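Über uns

Istodus kocht Mittagessen für Kindertagesstätten und Grundschulen. Angefangen haben wir in der Küche eines ehemaligen Gasthofs in Nirkent, mit zwei Herden, einem gebrauchten Lieferwagen und einer einzigen Kita als Kundin. Inzwischen beliefern wir 34 Einrichtungen, an Schultagen verlassen 3.000 Mahlzeiten unsere beiden Küchen. Der Gasthof ist noch immer unser Firmensitz, gekocht wird dort aber nicht mehr. In der alten Gaststube sitzen heute die Verwaltung und die Speiseplanung.

Wir sind 56 Beschäftigte. Dazu gehören Köchinnen und Köche, Diätassistenz, Fahrdienst, Spülküche und Büro. Wir bilden in zwei Berufen aus: Köchin/Koch und Fachkraft Küche. 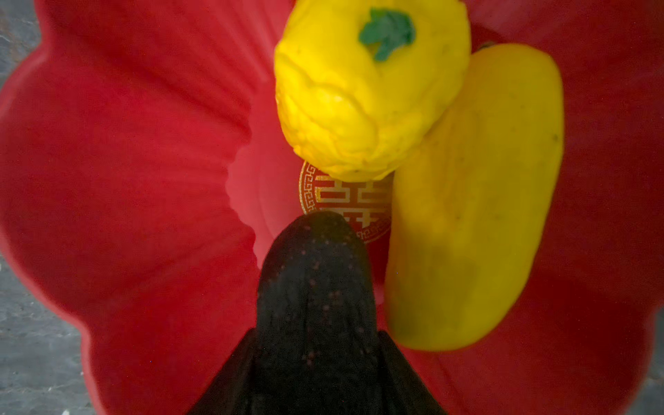

Rote Blütenschale mit gelber Kunstfrucht

Was wir kochen

Der Speiseplan läuft über sechs Wochen und wird zweimal im Jahr neu geschrieben. Jeden Tag gibt es zwei Gerichte, eines davon ohne Fleisch und Fisch. Rohkost oder Salat ist immer dabei, Nachtisch dreimal in der Woche, meistens Obst oder Joghurt. Soßen, Suppen und Frikadellen stellen wir selbst her. Nudeln und Brot kaufen wir zu.

Für Kinder mit Allergien oder Unverträglichkeiten kochen wir in einem getrennten Bereich. Diese Portionen werden einzeln verpackt und mit Namen und Gruppe beschriftet. Wir benötigen dafür ein ärztliches Attest, das über die Einrichtung bei uns eingereicht wird. Änderungen gelten ab dem dritten Werktag nach Eingang.

Bestellt und abbestellt wird über unser Bestellsystem Cordero. Abbestellungen sind am selben Tag bis 7.45 Uhr möglich. Wer keinen Internetzugang hat, kann morgens anrufen.
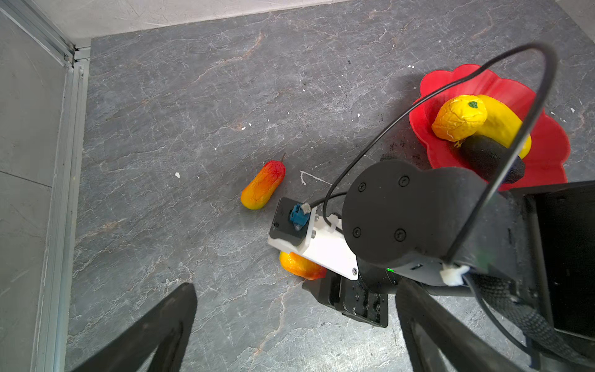
UNSERE KÜCHEN

Nirkent, Gewerbegebiet Süd: Die größere der beiden Küchen versorgt alle Schulen und die Kitas im Stadtgebiet. Gekocht wird ab 5.30 Uhr, die erste Tour fährt um 10 Uhr. Hier liegen auch das Trockenlager und der Diätbereich.

Prolla: Die Küche in Prolla haben wir von der Gemeinde gepachtet. Sie liefert 800 Essen am Tag an die Kitas der umliegenden Dörfer. Vor der Übernahme kamen diese Mahlzeiten tiefgekühlt aus einem anderen Bundesland und wurden vor Ort aufgewärmt. Der Umbau hat länger gedauert als geplant, vor allem die Lüftung. Die Fahrzeit zur entferntesten Kita beträgt jetzt 25 Minuten.

Einkauf

Kartoffeln, Möhren und Kohl beziehen wir aus der Region, solange die Lager der Betriebe reichen. Im späten Frühjahr müssen wir bei Möhren und Kartoffeln oft auf den Großhandel ausweichen und kennzeichnen das auf dem Speiseplan. Milchprodukte sind durchgehend in Bio-Qualität. 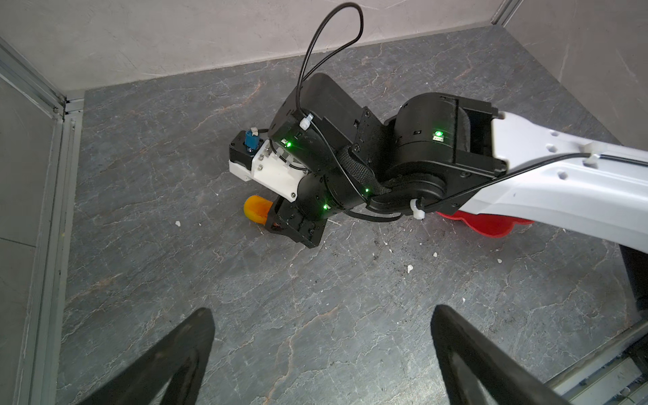 Orange vor grauem Steinmuster

Essen lernen

Zweimal im Jahr laden wir die Einrichtungen zu einem Küchennachmittag ein. Die Kinder schneiden Gemüse, probieren Kräuter und stimmen über ein Gericht ab, das in den nächsten Plan aufgenommen wird. Zuletzt gewann Linsensuppe mit Würstchen, knapp vor Milchreis. Termine vergeben wir im September und im Februar über die Leitungen.

Rückmeldungen

Jede Einrichtung hat bei uns eine feste Ansprechperson. Kritik am Essen geht noch am selben Tag an die Küchenleitung. Eine Auswahl der Zuschriften veröffentlichen wir auf dieser Seite, auch die unfreundlichen.

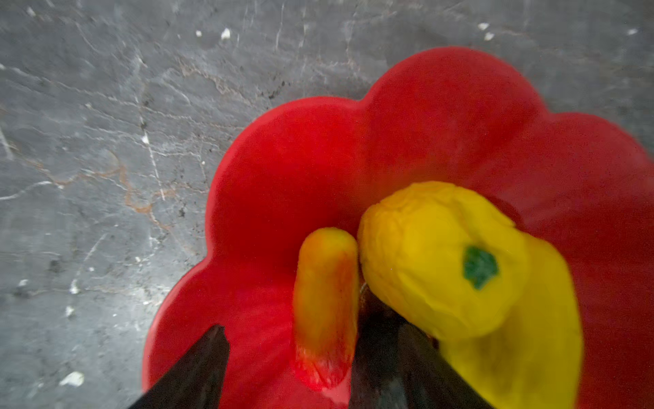 Seit dem Wechsel isst meine Tochter mittags wieder warm, sogar den Blumenkohl. Der Fisch könnte für meinen Geschmack etwas weniger Panade haben, und im Juni gab es dreimal hintereinander Melone. Die Abbestellung klappt auch kurz vor halb acht noch gut.
(Zuschrift aus Prolla)

Die Panade haben wir inzwischen auf Vollkornbrösel umgestellt, und ab dem neuen Plan gibt es Fisch im Wechsel paniert und gedünstet.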